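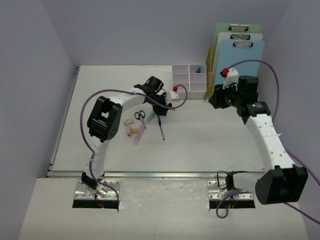

Rafail Politis wrote that anyone house hunting in Wihongi should walk the streets at dinnertime before making an offer, and I took that to heart!

Moving to Wihongi or Prukholm?
Posted by Mariama Korletey

So I've done the walk twice now and I love it. Porches, big old maples, people out with their dogs. But my budget also gets me a bigger house in Prukholm, and I'd be working downtown either way. Has anyone lived in both? I care most about getting around without a car.

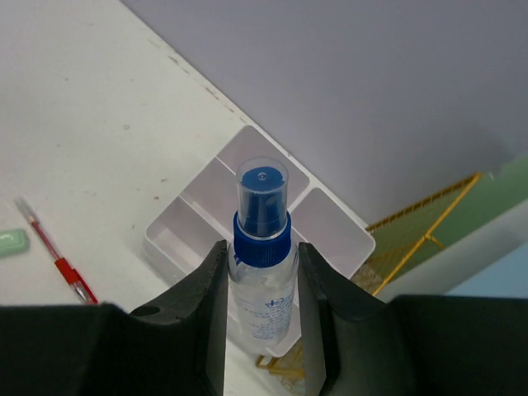
Page last changed: 5/28/24

Zanele Venter
Both! I rented in Prukholm for two years and bought in Wihongi after that. Go with Wihongi if you want to skip driving. The 26 bus runs down the main street and I'm at my desk in 32 minutes, door to door. The bakery, the library and the hardware store are all on my way home – I barely start the car on weekdays.

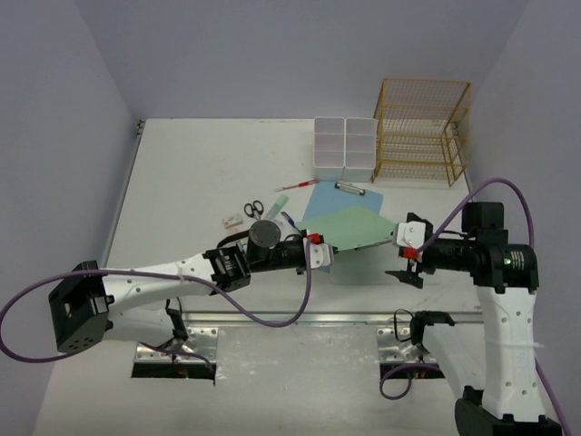 The houses are smaller, though, and closets are tiny in the older ones. Check the basement after a good rain, especially on the low side near the creek. And come back in August for the street fair, it's so much fun and you'll meet half your future neighbors.

Lorenz Schnyder
prukholm is fine, more yard for the money. parking is easy. bus stops at 13 stops before downtown so bring a book

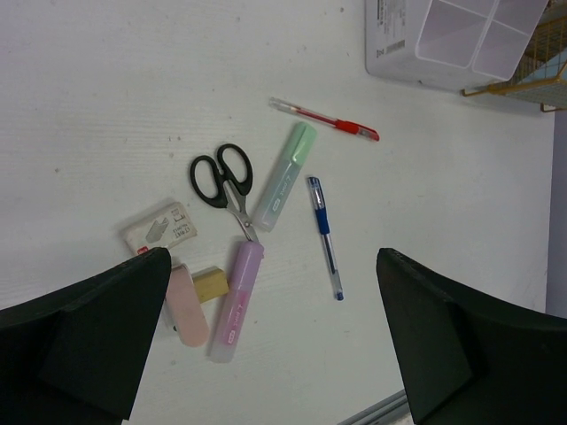
Scissors and a pink highlighter on a white tabletop

Wumpini Bawa
Second the basement thing. Ask the seller for the sump pump receipts too.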